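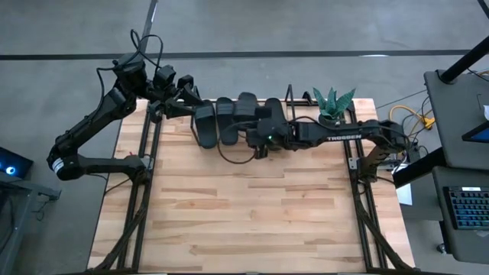

Subject: Imported blog shows the same posts over and over, comments are on the wrong copies
Product: Grekard blog hosting, personal plan
Theme: Navarrete
Status: Open

Hi Grekard people! I moved my old blog over from Sumeo last night and something has gone very weird with the archive. Every post from my first year of writing is showing up more than once, with the same title, the same text and the same date. My rambling entry on learning to bake bread in a dorm kitchen is in there four times in a row, one dark little title next to another, like those four dark sandals lined up along the edge of a wooden table, and good luck picking out the one you want at a glance. I wouldn't mind so much (I'd just delete the extras) except that the comments got split up between the copies. One copy has the comment from my roommate, another has my answer to her, and the other two have nothing at all. So if I delete any of them I'm scared I'll lose half of a conversation I really love.

What I did, in order, as well as I can remember it:

Exported everything from Sumeo using the "full backup" button. It gave me one big file.

Went to Import in the Grekard dashboard and picked the file.

Got a progress bar, which went along nicely and then just sat there. I waited, got bored, made a grilled cheese, came back, and it was still sitting there.

Reloaded the page. (I know. I KNOW.) The progress bar was gone so I figured it hadn't worked and started again.

I may have done that last part more than one time.

My old dashboard at Sumeo says I have 837 comments. I don't need every single one, some of them are just people saying "first!", but please, please don't let me lose the long ones. Also I haven't canceled the Sumeo account yet, so if you need me to export it again, I can.

Update from me, 9:40 pm

Okay, so I got the automatic reply with the checklist and I've been through it. Writing down what happened with each thing so you don't have to ask me twice.

Cleared the cache in my browser. No change.

Cleared the cache in the Grekard dashboard. No change, but my header font came back, so that's a bonus! It had been showing up in some kind of typewriter lettering since the move and I thought I was going to have to live with it.

Switched from Navarrete to the plain default theme. The copies are still there, so it isn't the theme. I switched right back because the default one makes my blog look like a parking permit application.

Turned off Dusora, the comment add-on. All the comments vanished from the public side, I panicked, I turned it back on, and they reappeared. Still split up. There's a line in the Dusora settings that says "match threads by post ID" and it's checked. I don't know if it's supposed to be. I left it alone. 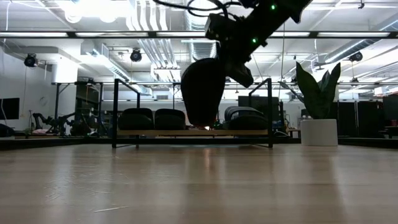 Looked in Import > History, which I didn't know existed until the checklist told me. It lists three imports of the same file, and two of them say "completed with warnings." The third one says "running." It said "running" an hour ago too. Could it still be adding things? Is that possible? Should I be stopping it? There's a Cancel button but it's gray and nothing happens when I click it.

I also noticed that the web addresses are different on each copy. The first bread post has the normal address and the others have a -2 and so on stuck on the end. That matters to me because I have a couple of very old links out there on other people's blogs, and the normal address happens to be one of the copies with no comments on it. Of course.

Update from me, 7:15 am

Thank you for the reply! I read it before coffee and then again after coffee and it made much more sense the second time. So the stuck import has been stopped on your end, and I can see that it says "stopped" in the history now. Hooray.

I tried the merge tool you pointed me to. You said to start small so I did 10 posts, all from my first October, and backed up beforehand. What I got:

The copies collapsed into one post each. Beautiful. I could have cried.

The comments all moved onto the surviving post, and my roommate's comment and my answer are back together, in the right order.

In seven of the posts, the replies aren't indented under the comment they're answering anymore. They're all just in one flat list. You can still follow it if you squint, but there's a thread under my post on terrible high school poetry where three people are talking across each other and it reads like a bad phone connection.

The post dates survived, but the comment dates on one post all changed to this morning. It's the one about changing my blog's name. So now it looks like a crowd of people showed up at breakfast to argue about a name I dropped years ago.
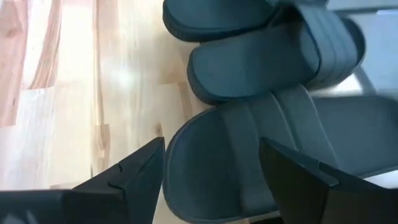
I haven't merged anything else. I'd like to know about the indenting before I do the whole archive, and whether that "match threads by post ID" box has anything to do with it. My guess is that the replies are looking for the old post's number and can't find it, but I majored in English, so take that for what it's worth.

Update from me, 12:30 pm

Unchecked the box like you said, pressed "rebuild threads" in Dusora, and the indenting is back on all of them, including the poetry one! I've gone ahead and started the merge on the rest. I'm not touching the reload button. I've put the laptop on the other side of the room to be safe.

Still open, from my side:

The comment dates on the blog name post. Your last message said you could pull the original dates from the Sumeo file, and yes please, do that. I've attached the file again.

Which address the merged posts keep. The ones I've checked kept the normal one, without the -2, but I'd like to be sure before I cancel Sumeo.

Whether my email subscribers are going to get a notice for every post being merged. There are only a few of them and one is my aunt, who will call me.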